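I don't believe in jewelry organizers. I've owned the Takar hanging one with the 2 rows of pockets, and a velvet tray from a shop in Uststead that cost far too much for a velvet tray. Both held everything beautifully for a month, and then I was back to digging.

So when another article told me I'd feel "lighter" after sorting my accessories, I rolled my eyes and did it anyway, in March, when it was raining. The method (from the Kimaro newsletter, which I keep meaning to unsubscribe from) says to tip everything out on the bed and keep only what you'd wear this week. By that rule I'd own a watch.

I don't wear the bead necklaces this week or most weeks. I still want them. The advice never has a line for things like that, or for pendants, which you may not wear at all and would be sorry to lose. It also claims the average person has almost 100 pieces. I'd like to see who they asked. 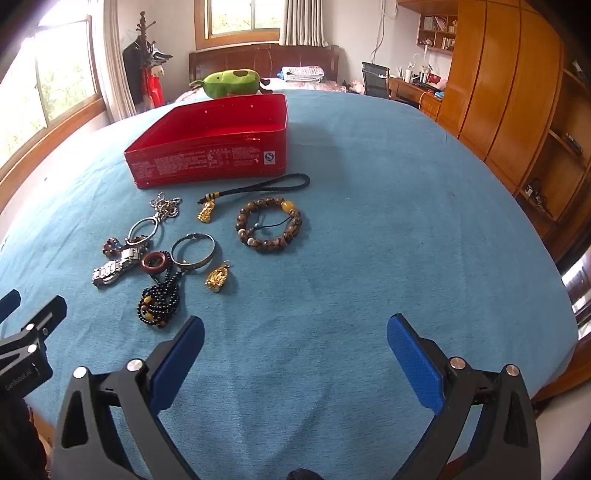

*Red tin, wooden bead bracelet, watch, both gold Buddhas. Avocado-or-pear supervising.*

My result: the chains tangle less if the ball chain goes in its own little bag. I put the rest back in the tin. Fikenach sells a divided drawer insert that people keep recommending to me, and I'm sure it's very nice for the first month.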